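Timestamps between two hand grippers and wrist camera drift apart

Bhavana Bhat, April, 14:19
3 comments, 2 shares

We are recording plug and socket demonstrations with two hand-held grippers, one in each hand, and training a policy on them. Left and right streams are each logged by their own process.
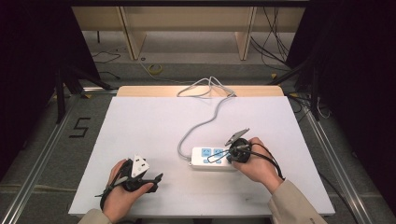

After a few minutes the right stream lags by 47 ms and the policy learns to let go too early. Do I fix this in the recorder or when I build the dataset?

Karthikeyan Achari
Recorder. Stamp both streams from one monotonic clock on the host, then resample to the slower one. We had 111 ms before doing this.

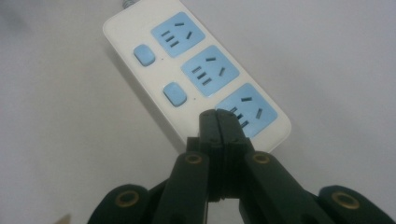
View from the gripper, fingers closed at the power strip.

Mattes Reinholz
Try a shorter USB cable.
1 share

Zbigniew Wróbel
I'd keep the old data too. Find the closing moment in each view and in the jaw width log, fit an offset per episode, and throw out the bad fits. I lost 19 episodes out of 840.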